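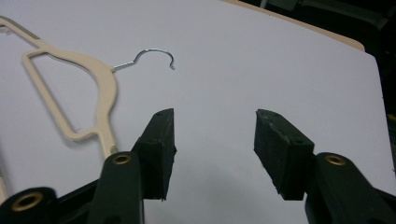
Two weeks of evenings on grasp timing and I've finally got a version of the planner I don't hate. Short recap for anyone who missed the July post: Groria is my little pipeline that takes hand-held gripper demos and turns them into something a policy can train on. Pose tracking, jaw width, sync, filtering, out the other end as episodes. The filtering has been the sore spot. Hangers especially. A beige hanger on a white sheet is a rotten thing for the segmenter, the plastic is nearly the colour of the background, and then the thin wire hook shows up as a bright line with its own shadow right next to it. Old Groria would happily report two hooks. So I stopped asking it for a mask of the whole object and just ask for a grasp region in front of the pads. Much less fuss.

What changed, in no particular order:

Jaw width now comes from the pads and not the linkages. I was fitting the brass rings before, which seemed clever, nice round gold blobs on dark plastic, easy to find. Except they drop out of view at the bottom all the time and the fit goes wobbly. Rings are still used as a sanity check when three or more are visible.

Contact detection is a threshold on how the width changes, plus a hold of 9 frames. Tried 14, felt sluggish and it missed the quick pinches. Tried 5, garbage. 9 it is.

Replay tool got a scrub bar. Should of done that a year ago. You drag along and the predicted contact lights up under the timeline, and you can nudge it by hand and save the nudge as a label. Winard (the labelling side, seperate repo) reads those now without the silly export step.

Config is one file. One!! Was four.

Then the narrow parts. This is where I lost most of Sunday. A closed gripper with nothing in it and a closed gripper with something thin in it look nearly the same to the width signal. A few pixels apart, and the pad edges are ragged so the few pixels aren't trustworthy. First attempt was a tighter threshold, which just moved the mistakes somewhere else. Second attempt was a little classifier on a crop between the pads, taken right at the contact frame. Small thing, trains over lunch on the laptop.
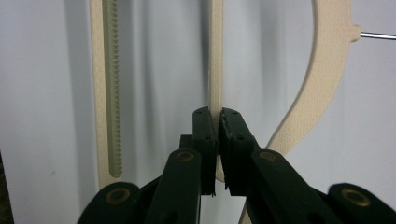 Thin cream strip in the pads. Old code called this one an empty close.

The crop classifier gets it. Pale stripe between two black blocks, about the friendliest input you could ask for. I hand labelled 65 crops to start, then let it pick the ones it was least sure of and did those as well. What it doesn't like is the background showing through an almost closed gap, pale wall reads a lot like pale part. Fix for now is comparing against the patch just above the pads. Bit of a hack. Works if the part carries on past the jaws, probably won't if it stops short. Need to think about that.

Speed is fine. I was worried the crop step would slow down the batch job but it only runs at contact candidates so you don't notice it.

Still broken:
Shadows. Anything on a light surface with a soft shadow beside it shifts the grasp region a touch toward the shadow side.
Timestamps drift on long episodes. I have a guess (the resampler) but haven't looked properly.
The planner still approaches thin vertical things as though they were lying flat, then corrects late. Looks awful in replay. Skjelbred, the new approach sampler, is supposed to sort this but it's half written and the tests are commented out, so.

If you're pulling from main, wipe your cache folder first. The episode format changed and the old ones load without an error and then give you rubbish widths. Yes I'll add a version check. It's on the list.

Next post will be the Skjelbred stuff if I get it going, otherwise more moaning about timestamps.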